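4. Results

4.1 Food storage habits in the surveyed households

The 542 households that returned a complete diary came from three towns: Odora, Flindeck and Heywood. Each household recorded what dry food it bought, where the food was kept, and what was thrown out. Diaries ran for six weeks, beginning in August, and were collected by post or handed in at the local library.

Most households kept dry goods in more than one place. The pantry or a closed cupboard was the usual spot for flour, rice and pasta, while tea, coffee, herbs and snack foods were more often left on the kitchen counter. Respondents gave convenience as the main reason. A smaller group said they had no cupboard deep enough for tall containers, and this answer was most frequent in Heywood, where many of the dwellings are older flats with narrow kitchens.

Figure 1 gives two views of a kitchen counter. In the first, containers, including a canister and a spice jar, are lined up near the wall, with a mug and a drinking glass among them. 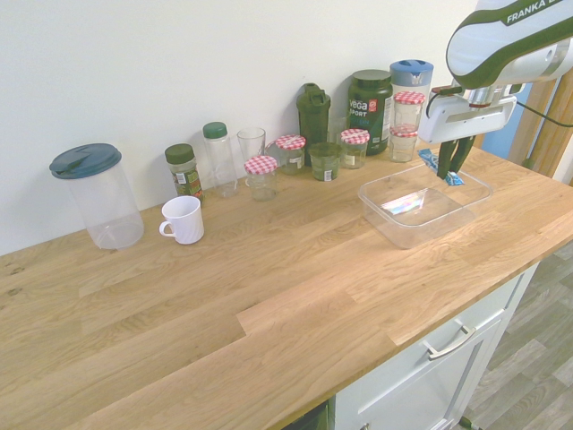
Prepared for the Prarkar Household Food Study
Published online May 28, 2021

Households that moved food out of its original packaging were asked what they did with the label. Just over half kept no record of the use-by or best-before date. Others cut the date panel from the packet and taped it to the container, or wrote the date on the lid in marker. The practice varied by food. Flour and rice were the goods most often decanted without a date, and dried herbs were the least, as they were usually bought in a jar and left in it.

The absence of a date did not lead directly to waste. Several diaries show flour being used well past the date on the original bag, with no complaint about flavour or smell. The problem was more common where a new bag had been poured on top of an old one. In those households the age of the contents could not be known, and the whole container tended to be thrown out when doubt arose. We refer to this as mixed-age disposal. It made up a larger share of discarded weight in Flindeck than in the other two towns – a result we return to in Section 5.

Container size also mattered. Respondents who owned large canisters reported buying larger bags to fill them, and those who had recently bought a matching set said they had changed their shopping to suit. The diaries bear this out in part. Purchases of rice in bulk bags were higher among owners of large canisters, but purchases of pasta were not.

Empty containers were recorded as well. We had not planned to analyse these, and the diary form gave them only a single tick box. Many respondents added notes in the margin all the same. The notes show that empty jars and bottles were kept on the counter or on a shelf for long periods, either waiting for a refill or because there was nowhere else to put them. In small kitchens this left less room for preparing meals, and some respondents linked it to their use of ready-made food.

4.2 Single-serve items

Small wrapped items were treated differently from other dry goods. Snack bars, sachets and single portions of biscuits were seldom put away with the rest of the shopping. They were left on the counter, carried in bags, or placed in an open tub or bowl. The second view in Figure 1 includes a small blue-and-white wrapped item and a clear rectangular container, open at the top.

Waste of single-serve items was low by weight in all three towns. By number of items it was higher, and 12 households accounted for a large part of it. These households had bought variety boxes and discarded the flavours they did not like. When they are left out of the analysis, the differences between the towns are no longer significant.

The use of an open tub was linked with less waste of single-serve items in Odora and Heywood. Respondents said they could see what was left and ate it before buying more. In Flindeck there was no such effect, although only a few households there used a tub and the comparison is weak.

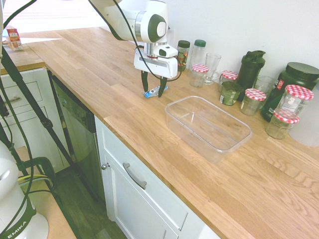 Figure 1. Two views of a kitchen counter.

4.3 Differences between towns

Total discarded weight per household was highest in Flindeck and lowest in Odora. Household size explains part of the gap. Flindeck has more families with school-aged children, and these families bought more cereal and more flour. After adjusting for household size, the gap between Odora and Heywood closed, while Flindeck remained higher.

Distance to the nearest supermarket had a modest effect. Households with a longer drive shopped less often and bought more each time, and they were also more likely to decant. We could not separate these two behaviours with the data we have. A later round of diaries will ask for the date of each refill, so that the age of stored goods can be worked out directly.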